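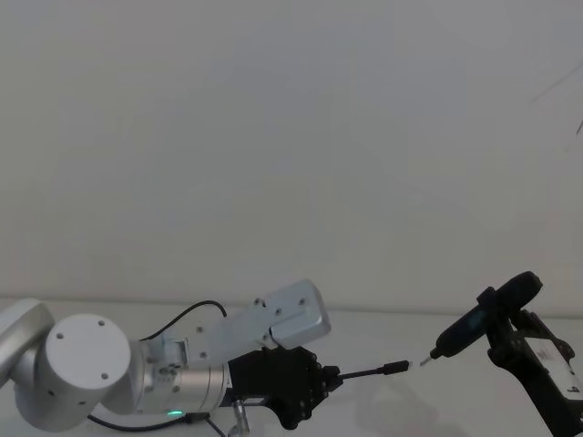
MINUTES - TEACHING AND DEMONSTRATION GROUP

Held at the Tavimthorpe workshop, 2024-01-31. Present: 7. Apologies: 2, one of them for last time.

1. Minutes of the previous meeting
Agreed, after the word "finished" was changed to "started" in item 4.

2. Cable demonstrations (project Gondance)
The group watched a session on the two-arm bench, with the operator driving both arms by remote control. The left hand holds a cable that ends in a plug, the right holds the electric screwdriver, and the operator tries to bring the two tips towards each other without a collision. The operator described this as like threading a needle while wearing someone else's arms.

The archive now holds 3,583 recorded demonstrations across all tasks. It was asked how many of them are any good. The operator said that depended on what was meant by good. The chair asked for a definition by July.

3. Slow recordings
Over 62 of the cable recordings contain long pauses where the operator stops to think. Wallner would like these trimmed before the files go across to them. Rorex would like them left in, on the grounds that a robot which hesitates near a connector is showing sense. Discussed at length - longer, it was noted, than any of the pauses. Left in for now, with the pauses marked.

4. Hand guiding or remote control
Hand guiding is quicker to learn and kinder to the operator's temper, but with two arms going at once the person doing the guiding runs out of hands. Remote control stays for all cable work. Hand guiding stays for the single-arm tray task, where it has done no harm.

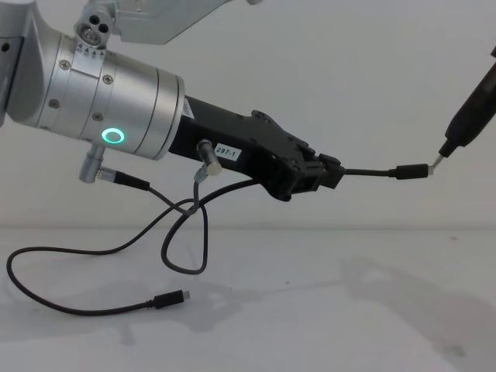 Item 5: gripper 297-1 holding the USB cable, second arm close to the connector tip.

5. Loose cable
The far end of the cable was again discussed. It hangs down, loops about on the table and has its own plans. One view was that it should be taped down during recording. The other was that cables in the real world are not taped down, and that a robot taught on tidy cable will be no use to anyone who owns a desk. Agreed to record both ways and label which is which. The labels are to be filled in at the time, not from memory in the pub.

6. Any other business
The kettle. Deferred.

Actions
Operator: mark pauses in the cable files.
Secretary: draft label sheet, taped and untaped.
Rorex: send Wallner their reasons in writing, on one page.
Chair: definition of "good".

Shared 7 times | 3 comments

benchmonkey
Item 5 is right. Ours was trained on taped cable and treats a loop like a snake.

plug_and_pray
Please leave the pauses in. We cut ours and the arm now rushes at everything.

T. workshop regular
Second meeting running that the kettle has been deferred.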